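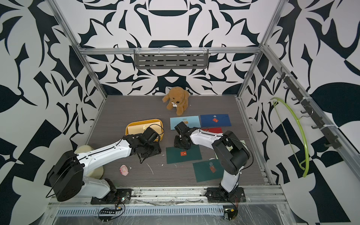 From: Lucero Ayala
To: Jellwood list
Re: can they do chores yet?

Hello everyone, and thank you, Gert, for a question I've been chewing on all through the dishes.

Gert Swanepoel wrote:
> My sister in Kunarberg wants a machine that will tidy her
> desk and sort the Christmas mail. Is she dreaming? I told
> her to wait 40 years.

Oh, I don't think she has to wait that long! Sorting mail is harder than it sounds, though, and I say that as someone who once did 153 cards by hand in one evening (never again). Paper is thin and flat, and it slides away just when you think you have it.

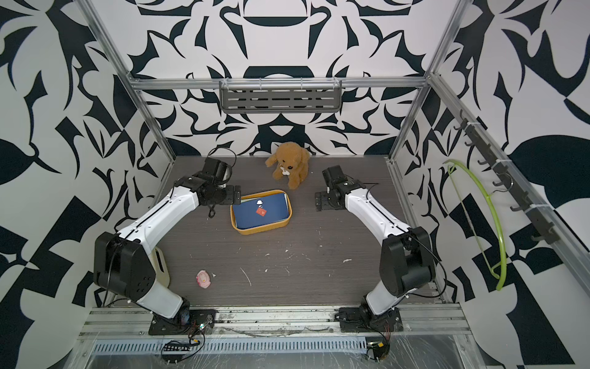 My own feeling is that tidying will come before sorting, and folding well after both. A tray helps a great deal, for people as much as for machines. With something flat like that navy book or folder lying in the yellow one, an arm on either side has a fair chance of getting hold of the tray by its edges, and the book goes along for the ride. Picking one envelope off a bare table is another story, and I'd give that 6 more years, maybe 3 if I'm feeling cheerful.

So tell your sister to buy a nice tray, Gert, and give her my love.

Lucero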